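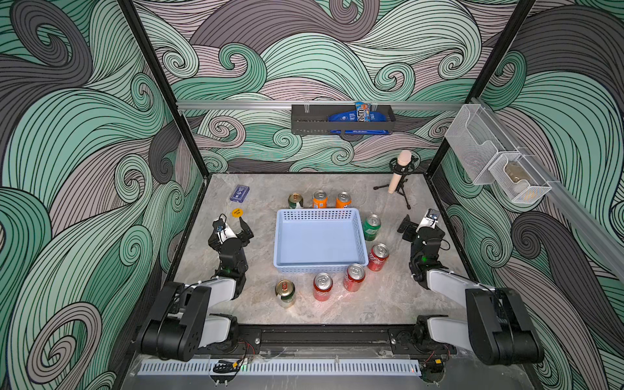
Condgate opened its doors for one afternoon in May. Sign-in sheet, paper cups of coffee, a long corridor. Then the booths, and a crowd already three deep around the one at the end.

Search articles Go

Home News Features Workshop Subscribe

Two arms, one tabletop, a pale blue basket and a lot of drink cans. The job on the card taped to the door was short - cans into basket. Kids pushed to the front. Their parents pretended to be there for the kids.

"People think it's the grabbing," said Kedir Demissie, who runs the booth program. "It's the deciding." Which arm goes. Which can first. What the other arm does meanwhile, so the two of them don't meet in the middle.

He talks fast. So does everyone here. Sumeya Mamo had a laptop balanced on a stool and was answering three visitors at once, mostly about whether the thing could do dishes. (No. Not yet. Please stop asking.)

The booth is dressed up on purpose. Swirly green and mauve walls, snack bags in a hanging basket, a mic on a little tripod, a box of playing cards. Mamo wants clutter. A system that has only seen bare white walls gets confused by somebody's kitchen, she says, and she would rather find that out at Condgate than in teh kitchen.

Each arm carries its own small camera up near the fingers. For Dagim Lemma that view is the one that counts. He'll sit and go through it for hours, cans tipped on their sides, a poker chip marked BIG BLIND upside down at the edge of things, the basket very large and very close.

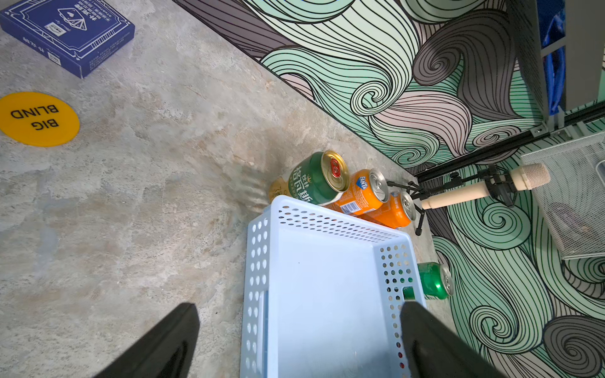

2 min read

"From up there everything looks easy," Lemma said, pointing at the ceiling for some reason. "Down here you've got a rim in the way."

A can on its side is a different problem from a can standing up. Rounder, lower, happy to roll. The team has logged almost 800 runs on drinks alone, and Lemma still has a folder called "rollers."

By late afternoon the crowd had thinned. Piroska Balogh, a retired machinist who had come in for the coffee, wanted to know about the grippers - what they cost, how often the fingers get swapped, who does the swaping. She got a long answer and wrote it all down.

Next up for the booth is laundry. Small towels first. Demissie was already clearing a shelf for them when the lights went off in the corridor.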